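Ticket: Slow backup from workstation in Room 166
Status: Resolved
Opened: 2019-02-20
Opened by: Nazmiye Kozan
Site: Ganberg, second floor
Affected: one workstation, wired network
Priority: Normal

Reported problem

The nightly Staltavar backup from the workstation in Room 166 no longer finishes before people come in. It used to be done well before midnight. No error is shown, only a progress bar that is still moving at 7:30 in the morning. Copying a single 800 MB file to the file server by hand takes more than a minute. The same copy from the room next door finishes in a few seconds. Web pages and mail seem normal.

User has restarted the workstation twice. No change.

Room 166 is open during office hours. Work can be done at the desk side without booking. 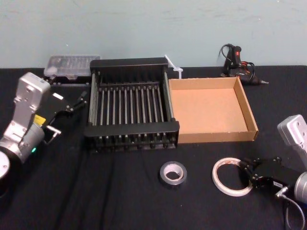

Initial checks

1. Disk health on the workstation. No reallocated sectors, no pending sectors. Local copy from one folder to another ran at normal speed.

2. Staltavar log for the last five runs. Every run completed without a warning. The amount of data per run has not grown. Average transfer rate is low and very even, which does not look like a disk or a busy server.

3. File server load during a run. Processor and disk both close to idle. Other clients were backing up at full speed in the same hour.

4. Link speed on the workstation. Network adapter reports 100 Mbps full duplex. It should report 1 Gbps. This explains the rate in the Staltavar log.

5. Switch side. The Clunik switch in the floor closet shows the same on its port: 100 Mbps, auto-negotiated. No fixed speed is set on either end. Error counters on the port are at zero.

Note on step 5 – zero errors does not clear the cable. A link that has settled at the lower speed uses two of the four pairs, and a fault in either of the other two will not show up as errors.

Isolating the fault

Swapped the patch cable between the workstation and the wall outlet for a new one. Link came up at 100 Mbps. Put the old cable back.

Moved the connection in the closet to a spare port on the Clunik. Link came up at 100 Mbps. Moved it back.

Connected a test laptop to the wall outlet in place of the workstation. 100 Mbps. Connected the same laptop straight to the Clunik with a short cable. 1 Gbps. Workstation, patch cable and switch ruled out. That leaves the outlet, the run inside the wall, or the patch panel.
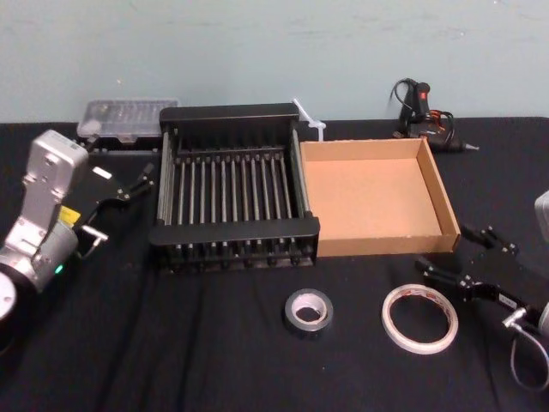 Room 166, cloth-covered table and rear wall.

Ran the cable tester from outlet to patch panel. Pairs 1-2 and 3-6 pass. Pair 7-8 passes. Pair 4-5 reports open, with the distance to the fault given as less than a meter from the panel end. Repeated with the tester units exchanged, same pair, same end.

Opened the panel. Van Damme moved six runs in August when the closet was rearranged, and this is one of them. The blue conductor was sitting on top of the contact and had not been pushed down into it. Jacket stripped back farther than it needs to be on all six.

Also found that the panel label for this run still carries the old room number. The closet drawing has it right.

Fix

Trimmed the end and punched down all four pairs again at the panel. Left the outlet end alone, as it tested good. Retested: all pairs pass, length within limits.

Reconnected the workstation. Adapter and switch both report 1 Gbps. Throughput test to the file server gave a little over 900 Mbps in both directions. Copied the 800 MB file by hand and it finished in under ten seconds.
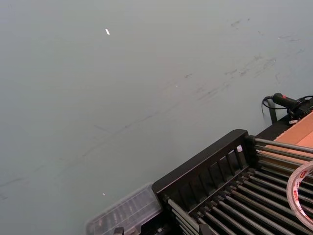 The other five runs from the August work were tested the same afternoon. Four pass. The fifth passes but with a marginal crosstalk reading, so it was punched down again as well and now reads clean. Panel label corrected.

Follow-up

Added an alert on the Clunik for any access port that negotiates below 1 Gbps. The two label printers are excluded from it – they only support 100.

Asked Van Damme for the test reports from the August job. They have sent a wire map for three of the six runs and are looking for the rest.

Reply from N. Kozan: Backup finished at 10:40 last night. Fine to close.

Closed. Cause: open pair at patch panel. Parts used: none.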